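Section 4: Signing In Guests at the Overnight Warming Shelter

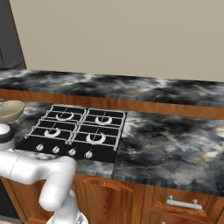
Figure 4. Kitchen counter with four-burner gas cooktop.

Use these steps each night the Stougaard Street shelter is open. The intake module in Trultura must be running on the front desk laptop before the doors are unlocked.

1. Log in with your shift account. Do not use the day staff account.

2. Select Tonight, then Open Beds. The count starts at 50.

3. For each guest, enter a first name or nickname. A last name and ID are optional.

4. Ask whether the guest has stayed before. If yes, use Find Guest so a second record is not created.

5. Assign a bed number and hand over the matching locker key.

6. Record pets, medication that needs refrigeration, and any request for a lower bunk.

7. Select Save. The bed shows as taken.

Note: A bed held for a guest who steps out is released after 10 minutes unless you select Extend Hold.

Note: If the laptop loses its connection, keep going on the paper log. Enter the paper records before the end of the shift.

Caution: Do not type health or legal details in the Comments box. Comments print on the morning report.

When all beds are taken, select Close Intake and call the county line for referrals. Questions about guest records go to Maricica Vasiliu. For laptop or login trouble, contact Kenneth Lacson.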